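烤箱烤欧包，底部总是发白，求教各位

楼主：面粉袋子
各位好，潜水两年多第一次发帖，写得啰嗦，先给大家赔个不是。我从去年10月开始自己烤面包，吐司和小餐包都还过得去，就是欧包老翻车。表皮颜色很漂亮，掰开里面也有气孔，可翻过来一看，底是白的，敲起来闷闷的。配方是高粉加一点全麦，含水七成多，冷藏发酵过夜，第二天早上直接进炉。上下火都开237度，烤24分钟。我婆婆说底软一点老人家好咬，可我自己心里过不去呀！

2楼：山脚下的阿禾
楼主别急，我当年也是这样，连着白了一个冬天。你用的是什么垫底？要是原来那个薄烤盘，冷盘进炉，热量传不上来，底当然白。我后来买了块Hokby的石板，提前烧透，第一炉就脆了，高兴得给对门邻居送了半个过去。

3楼：Imrie老粉丝
不太同意楼上。石板是好东西，可小烤箱里放石板，预热慢得让人打瞌睡，电费也心疼。我用铸铁锅，连锅带盖烧到266度再下面团，盖着烤一阵，开盖上色，底部焦香焦香的。楼主家要是有炖肉的锅，先拿来试试，别急着花钱。

楼主：面粉袋子
谢谢两位！垫的就是原配烤盘，上面铺油纸，看来问题出在这里了。顺便给大家看看厨房，灶台就这么个布局，烤箱靠着墙放的，大家看看放石板合不合适。

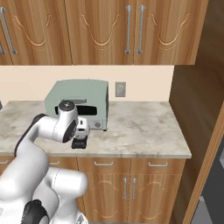
图：浅绿色小烤箱和木吊柜（效果图）

5楼：山脚下的阿禾
哎呀，柜门上的拱形花边真好看，像老家堂屋里的样式，我喜欢！言归正传，石板别买太大的，四周要留出缝让热气走，不然上面还没熟底先糊了。量好内膛尺寸再下单，我第一块就是买大了，退货折腾了7天。

6楼：夜班的猫
插一句，你们都在说底，我倒怀疑是发过头了。过夜冷藏，冰箱温度要是偏高，面团早就没力气了，进炉就摊开，底色也不会好。楼主入炉前用手指按一下，慢慢回弹一半才是刚好。

7楼：Imrie老粉丝
发过头是会摊，可楼主说里面有气孔啊，我还是觉得是底火的问题。再说发过头的面团一般表皮颜色也浅，她的上色很漂亮，对不上。

8楼：夜班的猫
有气孔不等于没发过，两码事嘛。不过上色这一点你说得有道理，我收回一半，哈哈。

9楼：Montri Srisuk
大家好，我中文打字慢，请多包涵。我在Brameck的面包房做过学徒，师傅教我们最后几分钟把面包直接放在烤架上，不要垫任何东西，底很快就干了。油纸也要早点抽掉。另外出炉以后一定放网架上晾，放在台面上，水汽闷在下面，再脆的底也会变软。

楼主：面粉袋子
Montri老师这一条点醒我了，我每次出炉都是往砧板上一搁就拍照去了！这个周末先试铸铁锅，锅是现成的，再配合抽油纸和网架。石板等试完再说吧，Flivwood那家也有卖，我先收藏着。猫猫说的按压法我也会做，回来给大家交作业。

11楼：山脚下的阿禾
等你的作业！端锅的时候戴厚手套，我手腕上那道印子到现在还在呢。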